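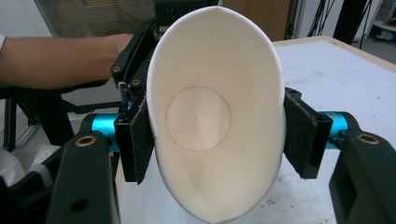 Fig. 1. Paper cup between the two padded fingers, rim squeezed out of round.

Robot Safety and Good Practice, Handout 4: Grip Force and Soft Objects
Notes by Salamatu Bawa. Revised 5 Oct 2019

Hi everybody! These are the notes for the session on grip force. I've typed them up more or less the way I talk, so forgive the side trips. If you missed the session, read the part on pinch points before you touch anything in the lab, then come back for the rest.

Why we start with a cup

I love paper cups for teaching. They're cheap, they're light, and they show you right away how hard you're squeezing. Look at the rim in Fig. 1. It started life as a circle and it's now a long oval that narrows to a point at one end, and there are a few soft creases in the wall inside. Do that to a steel bolt and you'd never see it. The force could be the same or ten times as much and the bolt would look exactly as it did when it came out of the bag.

So the question for today is a simple one. How much squeeze is enough, and who decides?

In this course, you decide, and you write it down before you start. We call it the grip limit. Every object on your task sheet gets one, in plain words if you don't have a force sensor ("rim may bend, wall may not crease") or in numbers if you do. By that first wording, the grip in Fig. 1 is a fail. I'd stop, open up, get a new cup and try again with less. Some of you argued that the cup is still being held, so what's the problem? Well, it depends what's supposed to go in it! A cup on its way to the recycling can be as flat as you like. A cup on its way to a coffee machine can't.

Where the written rules come in

You'll hear three standards mentioned all the time, so learn the numbers. ISO 10218 covers industrial robots, part 1 for the robot itself and part 2 for the whole system it's built into. ISO/TS 15066 covers people and robots sharing a space, and it's the one that talks about contact and how much pressure a body can take. ISO 12100 is the general one on risk assessment for machinery, and if you only ever read one of these from front to back, make it that one. It's dry as toast but it teaches you how to think.

Something that confused people last May: a gripper that you hold in your hand and squeeze yourself is a tool, and you shouldn't assume the robot standards apply to it as they stand. Fine. But the pinch points are still there, and the same fingers may end up on an arm later. In this lab we treat both the same way for the risk sheet. That's our house rule and I'm not going to budge on it (Bjartur Lykkegaard tried for a whole lunch break).

Pinch points

Take a look at the gripper in the figure again, this time ignoring the cup. The obvious place to get hurt is between the pads. Everybody writes that down. Far fewer of you wrote down the linkage, those slim black bars joined at pivots. Bars that swing toward each other close like scissors, and they can do it well away from the fingers where you're paying attention.

My rules for this:

Keep your free hand and forearm out of reach of the linkage whenever the fingers are moving.
Sleeves pushed up or buttoned tight. No bracelets, no lanyards.
One person works the gripper, and that same person says "closing" out loud before closing. Yes, you'll feel silly.
Never steady an object by holding it between the pads. Set it on the table or hold it from outside the grip.
If something jams, open first, then look. On anything powered, cut the power and make sure it can't come back on before your fingers go in.

Pads

The pads are the part that wears and the part people forget. The ones in Fig. 1 are dark and fuzzy, and you can see frayed edges on the right-hand one. Fraying matters more than you'd think. When the grip surface changes, the friction changes, and then people squeeze harder to make up for it without noticing they're doing it. Now your grip limit from last week means nothing.

We log pads by cycles. A cycle is one close and one open. Check them at 300 cycles, by eye and by thumb. Replace them at 430 whether or not they look fine, and replace both sides together! Mixed pads give you a lopsided grip and you'll spend an afternoon blaming the fingers. Mirjam Segers keeps the log sheets in the gray binder, and please write your name so she can read it.

If an edge is frayed at any check, note it even if you keep going. "Right pad, edge frayed, still flat" is a perfectly good entry. "Pads OK" tells me nothing.

Table and floor

Short section, because you've all heard me on this. Before a run, clear the tabletop of whatever isn't on the task sheet. Cables get tied up or routed behind the table, never across the place where you stand. Cloths and bags go somewhere they can't get dragged into a moving part. Scuffs on the table are fine, we're not running a showroom. Spills are not fine.

A small case to chew on

Two groups did the same cup exercise. The Gonen group wrote a grip limit, used 55 cups and stopped the run each time a wall creased. The Horico group didn't write one and used far fewer cups, and they were pretty proud of that. Then Siebe Van Dijk asked to see which cups had passed, and they couldn't say, as they'd never decided what passing was. Bring me half a page on what you'd do with the Horico data. Keep it? Toss it? Keep some of it? I go back and forth on this myself, so there's room to disagree with me.

For next time

Write grip limits for 4 objects from your own kitchen. At least one has to be something that breaks without bending first (an egg, a cracker, a glass ornament, whatever you can spare).
Do a pinch point sketch of any tool at home with a hinge. Scissors don't count, too easy.
Read the definitions section of ISO 12100, in particular hazard, harm and risk. You'll be surprised how many people mix them up in reports.

Godelieve Vanhove has the library copies of the standards. They're for reading in the room only, so no phone scans, please. Questions go to me after class or on the course board, and if it's about pads, check the gray binder first.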